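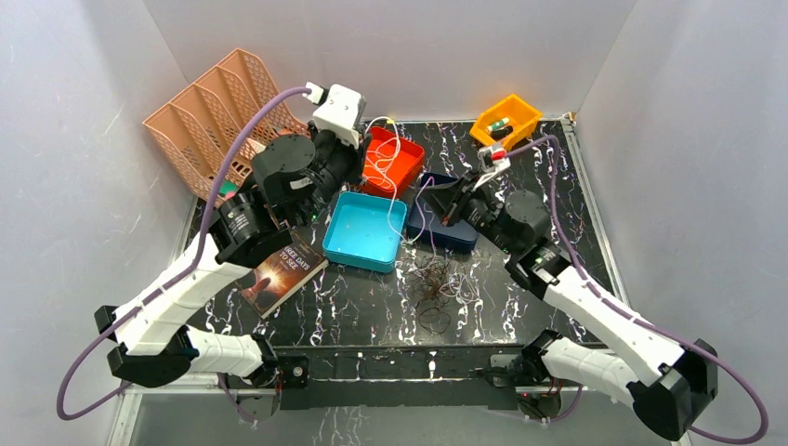
Square trays, a small bin and a slotted organiser on a marble-patterned tabletop.

A desk organiser is any holder that keeps small things together on a table, and I've been writing up the household kinds for this encyclopedia since February, so forgive me if I get carried away! The slotted type (called a gerklow in some older shop lists, after the Gerklow catalogue) has slanted compartments and usually stands upright. The flat type is just a tray, and in my view the tray does most of the work.

Makers vary a lot. Duritix sells 17 colours of square tray, Flamitz does the deep bins, and the Inga range has two sizes of slotted organiser, the larger meant to hold 500 sheets of paper (I've never got near that, mine is full of glue sticks).

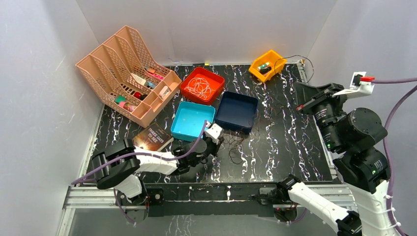 Slotted organisers were meant for letters and files, but most people I know fill them with odds and ends. Small items slide down the slanted slots and gather at the low end, which is maddening if you're after a rubber. The peach one here has taken a red round thing, a beige box and several little pink and blue bits, while the red tray beside it has a tangle of white string or cable all to itself. I'm all for that – cords get everywhere otherwise. Books are another matter: "THREE DAYS TO SEE" is lying flat on the table, and I'd leave it there, as a book takes up a whole tray.

See also: Letter rack; Pen pot; Drawer divider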